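Notebooks > Teleop and demos > Dresser pick, April

Entry by Frida Damgaard. Started 9:40, stopped before lunch.

Goal for this morning was to continue the dresser task in the simulator. The robot must pick one small thing from the dresser top and lift it, with me driving by remote control from the desk. Kolbrún wants the demos from two operators, so I do my part now and Bjarke does his after he is back from Astport. I try to write down also the boring things, because last time we lost half a day to a setting that I had changed and forgotten.

Setup is the same as in the last entry except for two points. The speed scaling on the hand controller is now lower (I moved it one step down, the file is in the shared folder under my initials). And the episode limit is 700 steps, it was 595 before. With 595 I was often still closing the fingers when the episode ended, and these were then counted as failed although the motion was good. Ditte says the longer limit will make the policy lazy. Maybe. I would like to see it in the training curves before I believe it.

The first problem was clutching. When I release the clutch button, move my hand back to a comfortable place and press again, the gripper makes a small jump. It is perhaps one centimeter, but the object is small and I approach it from above, so the jump comes exactly when I do not want it. Eyvindur looked at the log and thinks the reference pose is saved one tick too late. He made a quick patch at 10:20. After the patch the jump is smaller, but I can still feel it when I rotate the wrist at the same time. For now my rule is: clutch only when the gripper is high, never in the last part of the descent.

I did the next episodes with this rule. I hold high over the edge of the dresser, stop, clutch once, and then go left and down in one motion. 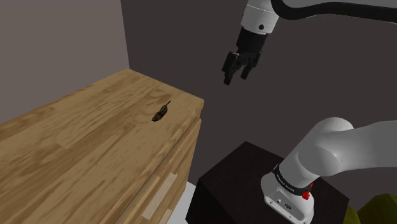 Sim view, arm still high, fingers open. The object is the small brown thing on the dresser top.

From this view the depth is hard to judge. The gripper looks closer to the object than I feel it in the hand, and two times I closed the fingers in the air. What helps me is to drive first in height only, and to correct sideways after, with very small movements. It is slower, and the demos will look a bit like stairs in the plot. I asked Kolbrún if this is acceptable and she said yes, if I do it the same way every time. She prefers a strange style which is consistent to a nice style that changes.

Another point is the shape of the object. It is long and has a thin end which points up a little. If I close on the thin end, it slips out when I lift. If I close on the rounded part and across it, the grasp holds much better. So I turn the wrist before I go down – not during. Bjarke, if you read this, please do it also this way, or tell me if you find something better. The object starts in a new rotation every episode, and in some of them the correct wrist angle is near the joint limit. In these cases I stop and discard. I do not try to save the episode with a strange elbow movement.

Kept from this morning: 19 episodes. The discarded ones are in the other folder, with a short word in the name for the reason (slip, jump, limit, air). Please do not delete them, Ditte wants them for her failure classifier.

The export to the Skernex format stopped one time with an error about the timestamps. I restarted it and it went through. I did not find the reason. The buffer was set to 4,000 frames, so it should not be full with episodes of this length. Eyvindur has the error text.

I also tried the foot pedal for the gripper in place of the trigger. My hand is more quiet with it, but I close too late. Back to the trigger.

To do:
– ask Eyvindur if the clutch patch can go in the main branch or stays local
– replay five of the kept episodes with the old speed scaling and compare
– second camera view for the operator, from the side, if it does not cost too much frame rate
– write to Overgaard about the spare hand controller, the left one has a weak battery
– Bjarke: same start pose as mine, it is saved as "high_right"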